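Home | Local | Schools | Things to Do | Letters | Newsletter

Shape boards are back on the toy library's shelves

October
By Iolanda Assunção
4 min read

I have a soft spot for shape sorters, so when I heard that the Stendis toy library was bringing its boards back into circulation this month, I walked over before I'd even finished my coffee. They've been out of the catalog since spring. Parents have been asking at the desk (I was one of them, twice), and now they're finally going home with families again.
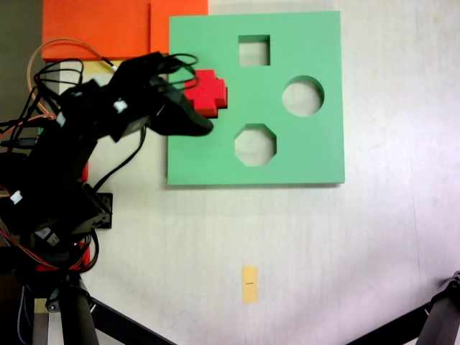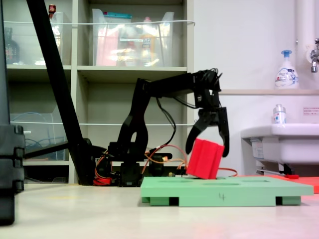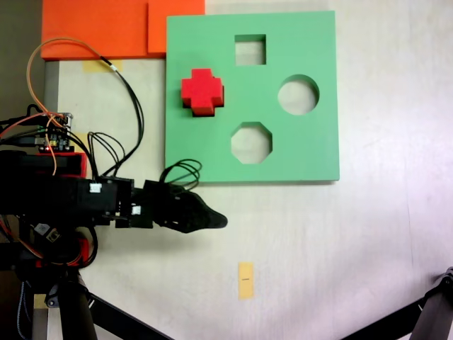

Green boards and red blocks.

The library has 538 toys on its list these days, which sounds like a lot until you try to borrow a good one on a rainy afternoon. The sorters were always the first to go. Then the old sets started coming back with pieces missing, and a shape board without its shapes is just a tray with holes, so in the spring they were all pulled and put in a back closet while people figured out what to do.

What they did was ask the neighborhood. A note went up by the door and another went out in the newsletter, and families started dropping off stray blocks they'd found under car seats and at the bottom of diaper bags. My own contribution was a triangle that had been living in our silverware drawer for I don't know how long. I had honestly been using it to prop up a wobbly plant pot before that! In the end 124 loose pieces came in. Plenty of them belonged to somebody else's toy altogether, but enough matched up to make 17 full sets, and those are the ones you can borrow now.

If you've never sat on a floor with a toddler and one of these boards, let me tell you, it's a slow and wonderful business. The circle goes in first, pretty much always, since you can't turn a circle the wrong way. The square takes longer. An octagon is sneaky, because it looks so much like a circle to a two-year-old that they'll push and push at the wrong hole and then look up at you like you did it. And the cross is the hard one. It has to be lined up just so, and if it's even a little crooked it will sit there on top looking finished when it isn't. My youngest used to walk away at that point, satisfied, and I'd go back later and nudge it in with my thumb.

I asked at the desk what age they're for, and the answer was that they stopped putting an age on the card. Older kids like to do them with their eyes closed. One grandmother on Seidel Street borrows a board for herself, for her hands, and does it at the kitchen table in the evening with the radio on. I thought that was lovely and I may steal the idea.

A few practical things. Each set goes out in a drawstring bag with a card that shows what should be in it, so please check it before you leave and again before you bring it back. Loans are for three weeks and you can renew once if there's no waiting list. Wipe the pieces with a damp cloth and let them dry before they go in the bag. Please don't put them in the dishwasher (apparently someone did, and we'll leave it there). If you lose a block, just say so. There's no fine, and there's a box of leftovers at the desk that may well have a match.

Membership stands at 217 families, and there's still room for more. Sign-up takes a few minutes and you only need something with your address on it. The doors open at 10 in the morning and the boards are on the low shelf to the right as you come in, next to the puzzles, where small people can reach them and unfortunately will.

The leftover box could use some attention too. I dug around in it for far too long and found two stars, a lot of yellow half-moons and one thing that might be a bread slice from a play kitchen. If any of those sound like yours, go and get them. And if you have a purple hexagon at home, there's a set waiting on just that one piece, so have a look under the couch for me, would you?

Filed under: Local, Families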